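Menwood opens its gripper comparison bench to outside teams

September 24, 2024 – I've been wanting to write this one since March, so forgive me if I run on a bit. As of today, the simulated bench we use at Menwood to compare grippers and arm controllers is open to anybody who wants to try their own hardware models on it. It's called Umusow, and it's free for schools and small shops.

A little background. My name is Retno Chong and I run the test group here. We kept getting the same call from customers: which hand should I buy for small, awkward parts? And we kept giving the same mushy answer, which was "it depends." It does depend! But we figured we could at least show people what it depends on, using the same table, the same parts and the same jobs for every hand.

So that's what Umusow does. You load an arm, you load a gripper, you pick a controller, and the bench runs the job and keeps score. A full round is 80 picks. We log grip force, how far the part shifts in the fingers and how long each move takes, and you get the whole log, ugly bits included.

The first round pitted the multi-fingered Trarnell hand against the plain parallel jaw from Trajkovski. I'll be upfront that I expected the jaw to walk away with it. On square parts it pretty much did – it was quicker, and the controller had a lot less to think about. The Trarnell hand came into its own on the rounded parts and on anything that had to be lowered close to the wall of a tray. It was also up to 10 percent slower, and I know some of you will stop reading right there.

The lettered block job is the one I'd try first. In the render below the black arm has the pink "R" block in its fingers, over the far edge of the orange tray, with boards already lying inside and the blue discs sitting out on the table to the left.
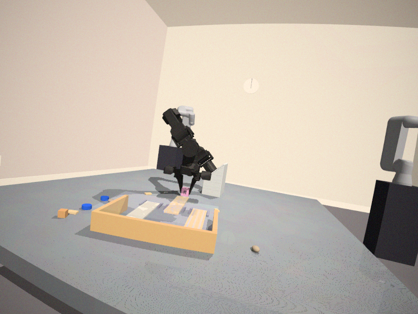

What you get in the first release

You get both grippers from our first round, 2 controllers (one simple, one that adjusts its grip as it goes) and 3 jobs, ready to run. You can swap in your own hand if you have a model of it. Helmut Rothe wrote the import tool and he's been very patient with my attempts to break it.

"I wanted people to be able to change one thing and leave everything else alone," Helmut told me when I asked him for a quote. "If you change the fingers and the controller together, you've learned very little about either."

Soft grippers aren't in yet. We tried, and the contact model wasn't good enough for me to put our name on the numbers. They're next on the list, along with a proper way to compare wrist cameras.

How to get it

Write to the Menwood test group and ask for Umusow access. Tell us which arm you're using and what you're trying to pick up, and we'll send the setup files and the first round logs. Press questions can come straight to me.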